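Printed bed linen

Printed bed linen is bedding whose pattern is applied to the surface of a finished or nearly finished cloth, as distinct from bedding patterned in the weave. It includes flat and fitted sheets, pillowcases, duvet covers and cot sheets. Most is made from cotton, polyester or a blend of the two. The pattern may be a plain geometric one, a floral, a border placed along one edge, or a set of small figures repeated across the whole width, a class the trade calls novelty or conversational prints.

Ground cloth

The cloth to be printed is normally a plain weave, as its flat surface takes a fine outline better than a twill or a sateen. Before printing it is singed to remove loose fibre ends, desized, scoured and bleached. Cotton may also be mercerised, a treatment in caustic soda that increases lustre and the uptake of dye. A cloth that has been unevenly scoured will print in patches, and the fault usually shows only after the colour has been fixed.

Thread count is often quoted at retail but has little bearing on print quality. Cloths sold with a count of 500 or more are generally sateens made for plain dyeing, and the high figures are sometimes reached by counting each strand of a plied yarn.

Repeat and layout

A repeat is the smallest area of a design that can be laid edge to edge to cover the cloth. In a block repeat the units stand in straight rows and columns. In a half-drop repeat each column is moved down by half the height of the unit, which makes the joins harder to find. Designs meant for sheets are usually tossed, meaning that the figures face several ways, so that the cloth has no top or bottom and can be cut in either direction with little waste.

Children's prints commonly use a white ground, a small number of flat colours and an animal as the main figure. The gaps between the main figures are filled with minor ones, known as fillers, such as stars, dots, leaves or moons. Without them the eye tends to pick out stripes of bare ground, a fault called tracking or lining.

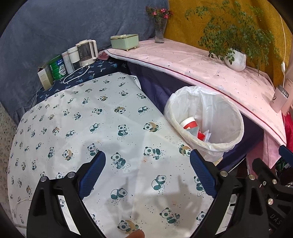

Iden, writing on nursery textiles, disputes the usual account of fillers and holds that tracking comes from poor spacing of the main figures, which no quantity of dots will put right. On this view fillers serve mainly to hide small errors of registration. Both explanations are found in teaching material, and the two faults often occur together.

Printing methods

Rotary screen printing is widely used for long runs. Each colour has its own perforated nickel cylinder, through which paste is pushed on to the moving cloth by a blade or roller. A simple nursery print may need only 2 screens, while a detailed floral may need 14. The circumference of the cylinder limits the height of the repeat.

Flat screen printing is slower but allows a taller repeat. It remains in use for bordered sheets and large placed motifs – the Darka mill kept a flat bed line for this work after moving its all-over patterns to rotary machines. Digital inkjet printing needs no screens and suits short runs, though the cost per metre falls less as the run grows longer.

Colourants

Pigment printing binds insoluble colour to the surface of the cloth with a resin, which is cured by dry heat. It works on cotton and blends alike and needs no washing afterwards, but large printed areas can feel stiff and may wear pale along folds. Reactive dyes form a chemical bond with cotton. They leave the cloth softer and resist washing well, at the cost of steaming and repeated rinsing. Disperse dyes are used for polyester, often by heat transfer from printed paper.

Finishing and faults

After fixing, the cloth is stretched to width on a stenter and may be given a softening or crease-resisting finish. Ichikawa and Kukix both grade printed sheeting on a scale with 6 classes, the lowest being sold as seconds. Faults recorded include misregistration, where the colours fail to meet their outlines; bowing, where the pattern curves across the width; and scrimps, which are unprinted lines left by a crease in the cloth.

Care

Printed linen is usually washed inside out where its construction allows. Pigment prints should not be rubbed when stained. Strong sunlight fades most prints over time – blues and reds to differing degrees, depending on the dye class – and stored sheets may show pale bands along the outer folds.

See also: Calico; Duvet cover; Roller printing; Toile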